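Progress report to Kushnir, 16/10/2024
Clovport table-clearing cell

The drop fault is still open. Of 386 mug lifts since August, 73 ended in a slip. Drandthorpe blames the grip force setting, but raising it to 40 changed nothing we could measure. 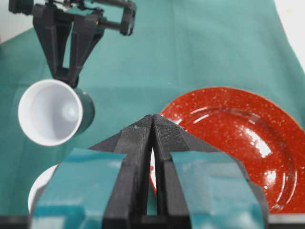
Grip force is the wrong place to look, in my view. The second arm takes the mug by its rim, with only the fingertips, and the mug hangs tilted over the cloth – a poor hold at any setting. The teal pads on the near gripper do not help the other arm's tips.

I would not pay for the Grastcombe update until the grasp point is changed and retested.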